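홈 > 장비 리뷰 > 그리퍼·말단장치
목록으로 | 인쇄

Diseck 그리퍼 정비 키트 사용기: 손가락 링크 점검과 중심 재설정

작성: Mafalda Antunes
분류: 유지보수 / 조회 477

Diseck 정비 키트를 평행 개폐형 2지 그리퍼 한 대에 적용한 결과를 정리한다. 대상 셀은 탁상형 로봇 팔과 손목 카메라로 구성되어 있고, 소형 물체 집기 시험에 쓴다. 10월 점검에서 링크 관절 유격이 확인되어 키트를 구입했다.

구성품은 토크 드라이버, 교체용 볼트, 부싱, 두께 게이지, 나사 고정제다. 설명서는 영문만 제공된다. 볼트는 길이가 두 종류인데 봉투에 구분 표시가 없어 버니어 캘리퍼스로 재고 나눠 담았다. 가격을 생각하면 라벨 정도는 붙어 있어야 한다.

작업 순서는 다음과 같다.
1. 팔을 정비 자세로 옮기고 구동 전원을 차단한다.
2. 손끝 블록을 분리한 뒤 링크 볼트를 바깥쪽부터 푼다.
3. 부싱을 교체하고 고정제를 소량 바른다.
4. 가조임 상태에서 손가락을 손으로 끝까지 열고 닫아 걸림을 확인한다.
5. 규정 토크로 본조임한다.

분해부터 본조임까지 거의 60분이 걸렸다. 시간을 가장 많이 쓴 단계는 2번이다. 기존 고정제가 단단히 굳어 있었고, 드라이버 손잡이가 짧아 손목 쪽 볼트에 힘을 싣기 어렵다. Monus의 긴 비트를 끼우니 해결됐다.

조립 후에는 손목 카메라 영상에서 개방 위치와 물체 중심을 맞춘다. 기준물로는 좌우 윤곽이 분명하고 폭이 손끝 간격보다 좁은 것이 좋다.

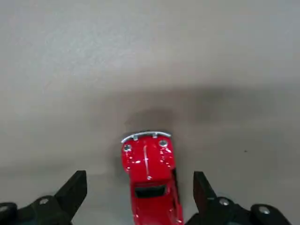
손목 카메라로 본 개방 상태. 기준물은 빨간색 모형차이며, 왼쪽 손끝이 오른쪽보다 차체에서 조금 더 떨어져 있다.

이런 좌우 간격 차이는 원인을 나눠서 봐야 한다. 물체가 비스듬히 놓였거나 팔의 접근 위치가 치우친 경우에는 링크를 다시 풀 필요가 없다. 물체를 치우고 원점 복귀를 한 다음, 손목 기준면에서 양쪽 손끝까지의 거리를 게이지로 재면 구분된다. 본 셀에서는 기구부 좌우 차가 허용치 안에 있어 접근 좌표만 보정했다. 광택이 있는 기준물은 반사점이 생기므로 윤곽 검출용으로는 무광 블록을 따로 두는 편이 낫다.

내구 확인은 개폐 100회 후 볼트 풀림 점검, 이어서 300회 추가 후 재점검으로 진행했다. 두 번 모두 합마크 어긋남은 없었다. 장기 마모는 아직 판단할 수 없다.

비교용으로 Kowalchuk 키트도 검토했다. 부싱 재질은 비슷해 보이나 토크 드라이버가 별매다. 공구를 이미 갖춘 곳이라면 그쪽이 싸다.

장점: 부싱 치수 정밀도, 토크 드라이버 포함
단점: 볼트 미구분 포장, 짧은 손잡이, 한글 설명서 없음
평점: 4 / 5

댓글 1
Océane Nguyen: 같은 키트를 Lurkico 셀에 썼습니다. 고정제는 경화 시간을 다 채운 뒤에 개폐 시험을 하세요. 저는 일찍 돌렸다가 본조임을 다시 했습니다.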